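**Hener tenants' group questions Costine's "cleaner laundry" claims** 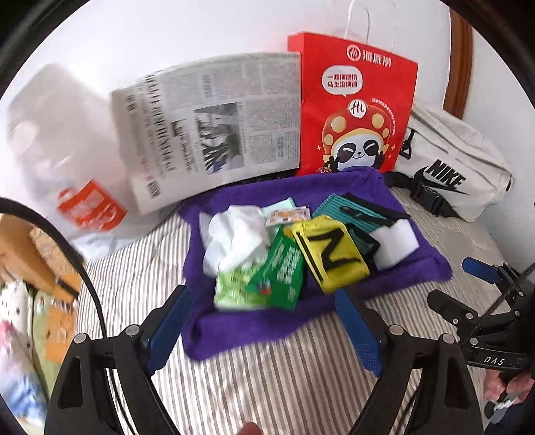

What is Costine offering the 300 households at Hener? A year of prepaid laundry service, run by Skurent, in place of the shared washers that were taken out in August.

HENER: The Hener Tenants' Association today asked building owner Costine to publish the numbers behind its claim that the new pickup laundry service saves residents money and water. The association has read the four-page summary Costine sent to every door. It isn't convinced.

The summary says 82 percent of residents are "satisfied or open to being satisfied." We would like to know what the second half of that means. The survey went out with the sign-up form, so the people who filled it in were mostly people who were already signing up. Anyone who walked their sheets to the coin laundry on Hsueh Street was never asked.

Costine also says the building will save 3,452 gallons of water a month. The clothes still get washed. They get washed at Skurent's plant, and the water used there doesn't appear anywhere in the summary. Moving a bill across town is an odd way to shrink it.

Then there is the price. The first year is covered. After that, the agreement allows Skurent to set a "fair market rate" per bag, with no cap and no description of what a bag is. Members who called the service line were given three different bag sizes. The old machines took quarters and everybody knew what a load cost.

The association does not oppose pickup laundry. Some members like it, and for those who can't manage the stairs it is a real help. We do object to being told that the matter is settled on the strength of a leaflet.

We are asking Costine to do the following before the free year runs out:

- release the full survey, including how many people answered it
- state the per-bag price for the second year in writing
- put at least two coin washers back in the basement

More than 79 residents have signed a letter making the same requests. Costine has replied that it "values the conversation." It has not sent the survey.

Copies of the letter and Costine's summary are available from the Hener Tenants' Association at the front desk, mornings until 11.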